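PKG 352 Packing and Dispatch Operations
Handout 4: Bench consumables, tape and hand dispensers
Prepared by Jonatan Dalen, Altmont
Revised Oct 26, 2018

4.1 Scope

This handout covers small handheld dispensers used with narrow clear tape. Bench-mounted units and gummed paper tape are treated in Handout 5. Read section 2.3 (adhesive types) first.

4.2 Parts of the dispenser

The terms used in the practical are body, hub, guide plate and blade. The body is molded plastic. The hub carries the core of the roll. The guide plate holds the free end of the tape in line with the blade. The blade is a thin toothed strip and is the only part likely to cause injury during loading.

Body color has no bearing on function. At Altmont pink and orange bodies are used on the same bench and take the same rolls.

4.3 Loading

Hold the body in one hand with the thumb on the plate and the blade pointing away from the wrist. Take the roll in the other hand by its edges and offer it to the side of the body. Check the unwind direction before seating the core. 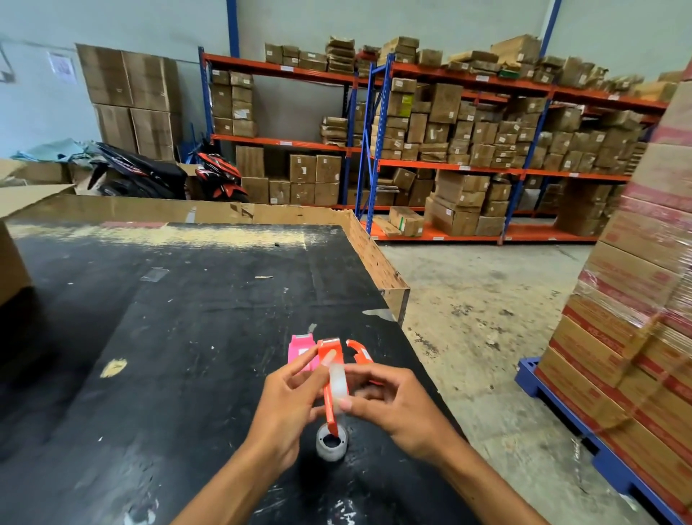
A roll seated the wrong way round will present the adhesive to the guide plate and jam within a few pulls. Remove it and turn it over. Do not force the tape past the blade with a fingertip.

Once the roll is seated, draw out a short length, lay it across the blade and tear downward. The cut should be square. A ragged cut points to a worn blade or to tape pulled at an angle.

4.4 Bench condition

Loose scraps of tape stick to the work surface and are picked up by the next carton. Clear them at each roll change. Worn coverings shed flecks that adhere to the exposed side of a roll, so rolls should be stored in a lidded bin until needed. A raised border along the bench edge keeps round items from rolling off.

Small clear plastic parts are easily lost against tape and film. Keep them in a separate tray.

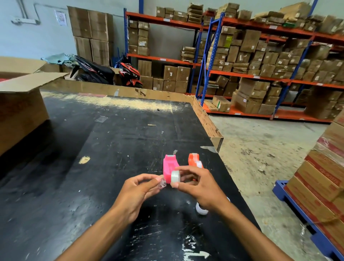
Fig. 4.2 Roll of clear tape and small clear plastic piece in hand, with pink and orange dispensers on the bench.

4.5 Consumption record

Enter each roll change on the bench sheet. For the Revano exercise, assume 1,000 cartons, two strips per carton and 500 mm per strip. Total tape required is 1,000 m. Allow for waste separately, using the method in section 3.6.

Exercise: repeat the calculation for 71 cartons with three strips each at the same strip length. State the answer in meters.

Reading for next session: Handout 5, sections 5.1 to 5.3.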